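Notdale Code of Practice

The Notdale Code of Practice, usually shortened to the Notdale Code, is a voluntary set of rules for recording household tasks with hand-held grippers. It covers the tools, the people who use them, the rooms they work in and the recordings that result. The code is named after the town of Notdale, where the first draft was written, and is maintained by the Danko working group on domestic automation.

Background

Hand-held grippers carry the same fingers and camera as a robot arm but are moved by a person. They let a household task be recorded without bringing a robot into the home. Early projects each wrote their own instructions. Recordings from one project often could not be used by another, and residents were given very different accounts of what would be kept.

The working group was set up by Hilde Van Wijk, a safety engineer, and Robel Woldemariam, who had run recording teams for the firm Workeo. The first draft was 16 pages long and dealt only with kitchens. Laundry, bed making and general tidying were added in the second edition, edited by Selamawit Habte.

Scope

The code applies to recordings made in occupied homes, with the consent of the residents, by adults who have been shown how to use the tool. It does not apply to powered arms, mobile bases or work in factories. Recordings made in mock apartments are outside the scope, though several teams follow the code there too.

Main provisions

The code has 4 parts.

Part 1, Consent, requires a signed form from every adult living in the home. The form must list the rooms to be entered and the kinds of objects to be handled. A resident may withdraw a room at any time, and recordings already made in it must then be deleted. Letters, medicine, identity papers and screens have to be moved or covered before work starts.

Part 2, Tools, sets out a check at the start of each session. Finger bolts are tightened by hand tool, pads are inspected for tears, and the camera lens is wiped. Worn pads are replaced in pairs. A gripper that has been dropped is checked again before it is used.

Part 3, Handling, is the longest. The operator keeps the free hand out of the grasp area, closes the fingers slowly on soft goods and does not pull against resistance. Clothing and bedding have their own section. Piles are to be recorded as the resident keeps them - they may not be sorted, smoothed or rebuilt beforehand. One item is taken at a time. If a second item comes up with the first, the operator lets both down and the attempt is kept in the record, marked as a double grasp. Hard or sharp objects found in a pile are removed by hand, with recording paused.

Part 4, Records, deals with labels and storage. Each recording is given a task name, a tool number and an outcome. Failed attempts are stored with the successful ones. At least one in every 200 recordings must be reviewed by a person who was not present at the session.

Adoption

Venton was the first company to require the code from its contractors. Workeo followed with a shorter internal version that leaves out the review rule. A shared library of laundry recordings made under the second edition holds 4,000 entries, all of them single-item grasps or marked double grasps from unsorted piles.

Criticism

Arnaldo Serrano, a researcher in robot learning, has argued that the rule against arranging piles is hard to check and that operators tidy without noticing it. He proposed a short still period at the start of each recording so that a reviewer can look over the pile. Ilham Lau, who trains operators, has objected to the rule on keeping failed attempts, on the grounds that new operators slow down when they know that every miss is stored. The working group accepted the first point in part and rejected the second.

Revision

A third edition is in preparation, with a draft expected in October. The section on clothing is being rewritten to deal with large mixed heaps, where garments lie over one another and the edge of a single item can be hard to find.
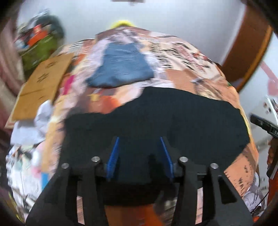
The draft also proposes that operators begin with the item lying uppermost and note its color in the label. Thin knits and items with straps would be moved to an annex of their own, and the existing rule on double grasps would stay as it is.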